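Lidow – flea beetle counts from the Braltside plots

Hi, I'm Dorin Tudose, and I look after this little dataset.
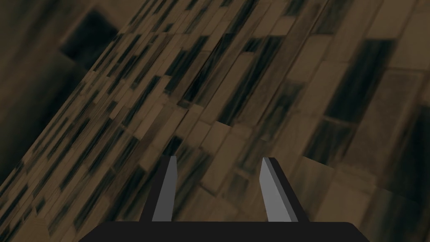

What you get

One file, lidow.csv, with 600 rows. Each row is one sticky card, left out among young eggplant or radish and read when I brought it in. I used 6 beds, and the bed names (Costache, Tultent and so on) are just what we've always called them at home, so don't go looking for them on a map!

Columns

bed – name of the bed
crop – eggplant or radish
cover – yes if the row was under netting
beetles – adults on the card, both sides added up
holes – shot holes on the newest full leaf
note – whatever I scribbled at the time

Things to watch for

Leave the blanks in "holes" as blanks, please. They mean I didn't check a leaf, and I once turned them all into zeros and got a very cheerful chart out of it. Rain spoiled 131 cards; those say "wet" in the note column and I'd drop them. Any count over about 100 is a bit of a guess (they overlap when it gets that bad).

I didn't sort the beetles by species. Most looked like the plain black kind, but I wouldn't lean on that.

Using it

Take it, chop it up, teach with it. If you spot a typo, write to me and I'll fix it in the next version – probably after the garlic is in.

Last updated 2020-11-06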